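홈 > 생활기술 게시판 > 주방/조리기기 > 전기냄비 보온 편차

제목: 보온 모드 온도 편차 질문

semple_k
Bosonau 2리터 전기냄비를 씁니다. 보온으로 두면 바닥 쪽 죽이 눌어붙습니다. 탐침 온도계로 재니 바닥과 표면 차이가 꽤 큽니다. 센서 불량인지 원래 구조가 그런지 궁금합니다.

Ruan Radebe
구조 문제로 봅니다. 바닥 히터 하나로 제어하면 점도가 높은 내용물은 대류가 거의 없습니다. 물만 200ml 넣고 같은 조건에서 다시 재 보세요. 물에서 편차가 사라지면 센서는 정상입니다.

dorkton77
동의하지 않습니다. 서미스터 접촉 불량도 증상이 똑같습니다. 제 것은 접점을 닦고 나서 눌어붙지 않습니다. 내솥 바닥의 물기부터 확인하는 게 순서입니다. 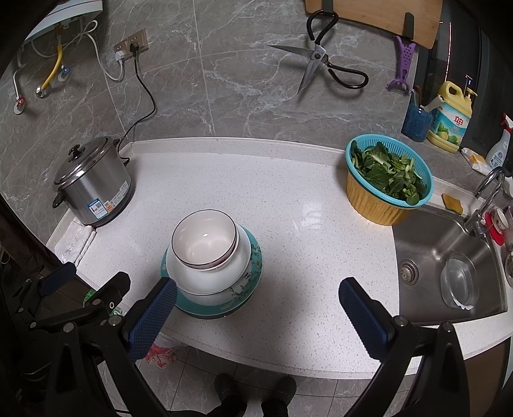
접점 청소는 전원을 뽑고 마른 천으로만 합니다. 세제를 쓰면 막이 남아 측정값이 낮게 나오고, 그만큼 히터가 더 오래 켜집니다.

Ruan Radebe
접촉 불량이면 취사 모드에서도 넘침이나 과열이 나와야 합니다. 원글에는 보온 이야기만 있습니다.

dorkton77
취사는 출력이 커서 오차가 묻힙니다. 300W 이하 구간에서만 드러나는 경우를 봤습니다.

semple_k
물로 재 봤습니다. 위아래 차이가 거의 없습니다. 센서는 정상으로 보고 죽은 보온하지 않겠습니다. 접점도 닦긴 했는데 달라진 점은 모르겠습니다.

Celeste Gouveia
보온을 꼭 써야 하면 30분마다 저어 주세요. 뚜껑 안쪽에 맺힌 물은 닦고 닫아야 표면이 묽어지지 않습니다.

최종 수정: 2019년 12월 11일

댓글
pundetano: 팥죽도 같은 증상입니다. 식혀서 냉장했다가 데우는 쪽이 낫습니다.
밥물167: 점도 문제라는 데 한 표. 맑은 국은 밤새 둬도 멀쩡합니다.
semple_k: 내솥 코팅 상태에 따른 차이는 따로 글을 올리겠습니다.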